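# Participants wanted: cabinet-opening study, second round

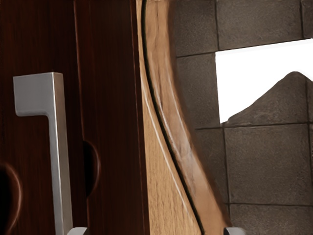
*Simulated view from one trial: cabinet doors, metal handle, and the gripper fingertips at the bottom.*

The Gumholm manipulation group is looking for people to operate a simulated robot arm in our lab at Vernthorpe. You would open and close cabinet doors in simulation using a hand controller. We record the arm's motion and use it to train a control policy. No experience with robots is needed.

## What the study is about

Our first round produced 2637 usable demonstrations. A policy trained on them did well on doors with a straight bar handle and poorly on doors with a notch or a recessed pull. When we went back through the recordings, we found that most operators had gone for the metal handle whenever there was one, so the policy had seen very little of anything else.

We also changed the wood, stone, and lighting between trials, which helped with some doors and made others worse. Dark, glossy fronts were the hardest. The policy often started closing the gripper too early on those, and we don't yet know if the cause is the finish itself or the low contrast at the door seam.

The second round is meant to sort this out. Operators will be told which part of the door to use before each trial. Half of the group will work from the wrist view only. The other half will get the wrist view plus a fixed view from the side. We want to know if the extra view changes how people approach the door, and if the policy trained on their data is any better for it.

## What you would do

You come in for 2 sessions, on separate days. Each session lasts 60 minutes, including breaks.

- In the first session you read and sign the consent form, get a short practice period on the Zerari controller, and then start recorded trials.
- In the second session you go straight to recorded trials and fill out a questionnaire at the end.

A trial ends when the door is open past the marked angle, or when time runs out. Failed trials are kept. Please don't restart a trial to get a cleaner run, as we need the failures too.

## Who can take part

You can sign up if you:

- are 18 or older
- have normal or corrected vision (glasses and contacts are fine)
- can use a handheld controller with either hand
- did not take part in the first round

Left-handed people are especially welcome. We had only 3 in the first round and could not say anything useful about them.

If you get motion sick from video games, tell us before you book. The wrist view moves with the arm, and a few people found it unpleasant. You would be looking at a regular monitor, and there is no headset.

## Payment

You get a gift card at the end of each session. If you stop partway through a session, you still get the card for that session. Parking in the visitor lot is covered. Bring your ticket to the front desk and they will stamp it.

## What we record

We save the controller input, the simulated arm and door positions, the rendered camera views, and your questionnaire answers. We do not record your face or voice. Your name is stored separately from the trial data, and the link between them is deleted when the study closes in August. Until then you can ask us to remove your data and we will. After that we can't tell which trials are yours.

The trial data will be released with the paper. The questionnaire answers will be reported as group results only.

## Where

The sessions are held in the Sethi Building, second floor, in the simulation lab at the end of the hall. The elevator is to the left of the main entrance. The desk height can be adjusted, and there is room for a wheelchair.

## How to sign up

Write to Wajid Shaikh through the lab contact form and put "cabinet study" in the subject line. Include:

- which hand you normally use for a controller
- times you can come in, mornings or afternoons
- anything we should set up ahead of time, such as a different chair or larger text

You will get the consent form by email so you can read it before you book. Signing up does not commit you to anything, and you can quit at any point without giving a reason.

If you need to move a session, reply to your booking email and Wajid will send you other times.

Posted 04/04/2019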